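The tray theory, one month in

I have never trusted people who own trays. You know the advice: put a tray by the door, give everything a home, and your mornings will be saved. It gets repeated on every organizing blog I read, usually next to a photo of a tray with one sprig of eucalyptus in it and no keys, no receipts and no dead batteries.

But December was bad. I lost my earbuds twice and my transit card once, and I spent most of an evening looking for a coin pouch that was in my coat. So I gave in and decided to test the theory on the small stuff that travels in my pockets.

First I went shopping, which was a mistake. Furent has a "landing station" with a felt insert that picks up every hair in the house (I borrowed one from my sister, so I speak from experience). Sternau sells something similar in bamboo, with compartments sized for objects I don't own. The Akton catalog lists 156 products under "entryway," and I'd bet most of them are the same box in a different color. I closed the tab and went looking through my own cupboards.

What I wanted was plain. Low sides, flat bottom, no compartments, nothing to assemble. An oval turns out easier to wipe than a rectangle, as there are no corners for crumbs to settle in. Black hides ink and shows dust, so you choose your problem.
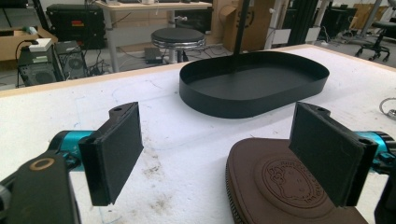 The leather pouch is the thing I worry about losing. It's brown, it zips around the side, and it has a cartoon stamped into the top that I've grown fond of against my better judgment. Small leather goods are supposed to age beautifully, according to people who sell small leather goods. Mine has simply aged.

Did the tray help? A little. The pouch is easier to find if I put it in the tray, but I have to put it in the tray. I could have promised myself to always leave it on the table and saved the trouble. On a tired night it lands next to the tray, or on top of the mail, exactly as before. The advice skips over that part.

I also read a post claiming you save 2 hours a month this way. Two hours of what? I doubt I spend that long looking for anything, even in a bad month.

I'll keep it going until spring, mostly out of stubbornness. If the earbuds go missing again, the tray goes back to the kitchen and I'll sew a bigger pocket.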